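In Defense of the Ugly Hallway

My sister-in-law has opinions about entryways. She thinks a building should greet you, and she once spent 400 dollars on a bench for hers that you are not allowed to sit on. Magazines back her up. Every February they tell us that the front hall sets the tone for the whole place, and every February I look at mine and think the tone has been set by a wet umbrella.

I would like to speak up for the other kind of hallway, the kind that gets you from the door to the stairs and leaves you alone. I worked for seven years in an old building with a hall like that. It had no art and no bowl of lemons. Koen Van Wijk, who had the desk next to mine, called it the throat. We had our best talks there, mostly because it offered nothing else to look at.

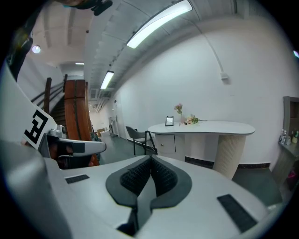

A plain hall also forgives you. Put one shoe out of place in a decorated entry and the whole thing looks robbed. But take a long white corridor with tube lights overhead, a pipe running down the wall and a dark floor, and you can leave a small brown box far down it for a week — it will look as if it has a job. The stairs get a dark railing and that is plenty of romance for a Monday morning.

My sister-in-law says I have given up. She may be right, but I can sit on my bench.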